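From the Treltow bench: handover rules, second go

Thanks to everyone who wrote in after the September issue. We had more replies on the two-arm handover sheet than on anything since the Kakov wiring guide, and Sheldon Friesen has folded most of them into a new draft, which is now on the shared drive for all the Delaunay and Tokier benches to pick at.
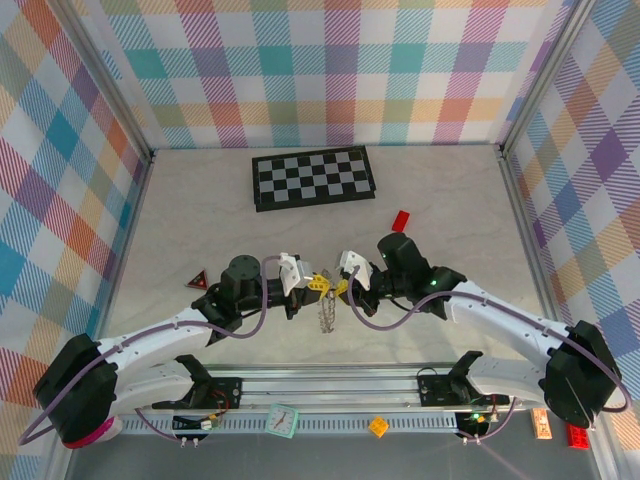

Rule four is the one that started all the arguing, and I have some sympathy with both camps. It says anything not being handed over stays well clear of the space where the grippers meet. With a little chain hanging between two sets of fingers, and the checkerboard lying away toward the back wall, the arms have the middle of the table to themselves, and that's the kind of spacing we'd like written down properly. The draft says 100 mm, though Tokier would prefer 60 and has sent a very polite page and a half on why.
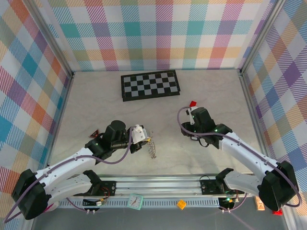

Chain at one gripper, small red block at the other.

Speed was the other favourite topic. We've settled (for now!) on a slower final approach for every handover, whatever the object, and a full pause before either side lets go. Yes, it makes a long day longer – the Kakov crew logged around 400 handovers last time and felt every one of them.

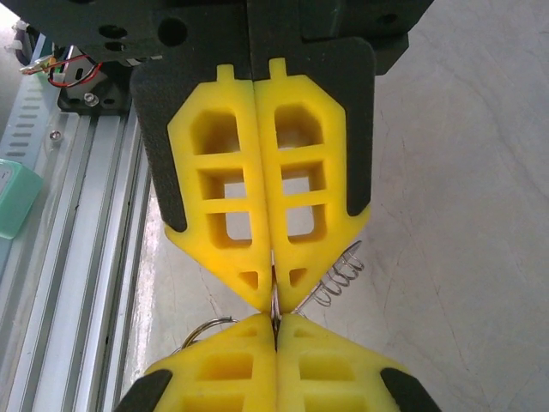
The pause also gives whoever is supervising a fair chance to reach the stop button, and the new draft asks that it be within arm's length of the chair. Please send your comments to Sheldon before the next bench meeting, and do put the rule number at the top, as he's still sorting through the last lot.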